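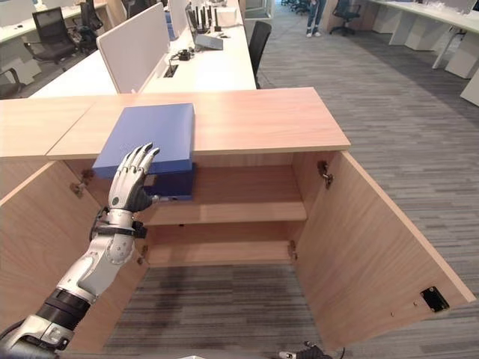 O arquivo corrente é o conjunto de documentos que uma repartição, escola ou empresa ainda consulta no dia a dia, antes da transferência para o arquivo intermédio. Primeira fase do ciclo de vida documental. Fica perto de quem trabalha, em geral no próprio gabinete, e o mobiliário varia muito: estantes metálicas, gavetas de pastas suspensas, armários baixos de madeira clara com caixas rígidas azuis. O termo aparece também como "arquivo ativo", sobretudo em textos brasileiros mais antigos.

Organização

Dois métodos dominam, o alfabético e o numérico. O numérico exige um índice à parte, o alfabético não, mas cresce mal. No sistema Chung, usado em escritórios pequenos, cada processo recebe um código de 6 algarismos, os 2 primeiros para a classe. Variantes: Hirska (por assunto), Kirkthorpe (por data de entrada, hoje quase abandonado). A arquivista Ya-wen Chiang critica ambas pela falta de remissões cruzadas. 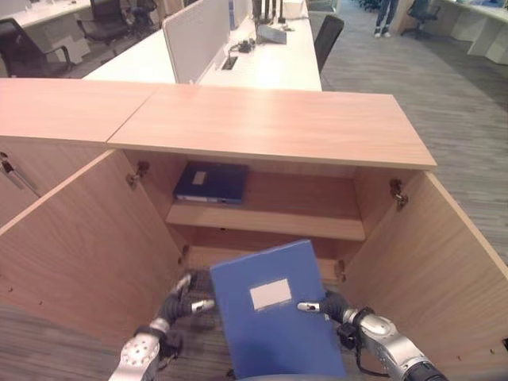
Caixa de arquivo azul com etiqueta branca, por preencher.

A etiqueta leva normalmente a classe, as datas extremas e o número da caixa. Lombada ou frente, conforme a arrumação. Abreviaturas só as que constam do plano de classificação, regra muitas vezes ignorada na practica.

Prazos e transferência

Os prazos de conservação vêm na tabela de seleção. Terminado o prazo administrativo, os processos são tranferidos com guia de remessa em duplicado. Eliminação só com auto assinado. Documentos clínicos e de pessoal seguem regime próprio.

O caso de Cliltoneck

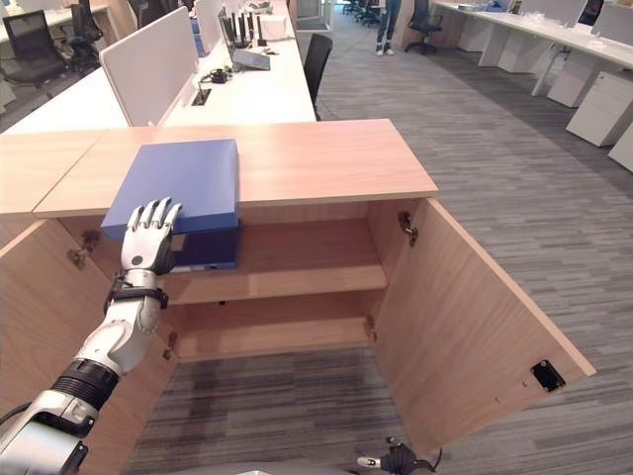
Cliltoneck, fevereiro

Começa a revisão do arquivo corrente municipal, 2420 processos divididos por 13 classes. Plano antigo, sem atualizações. As classes de obras e licenças foram fundidas, as de correspondência passaram a séries anuais. A nova tabela entrou em vigor a 17/09/2021 e mantém a numeração anterior entre parênteses.

Ver também: arquivo intermédio; arquivo histórico; plano de classificação; guia de remessa.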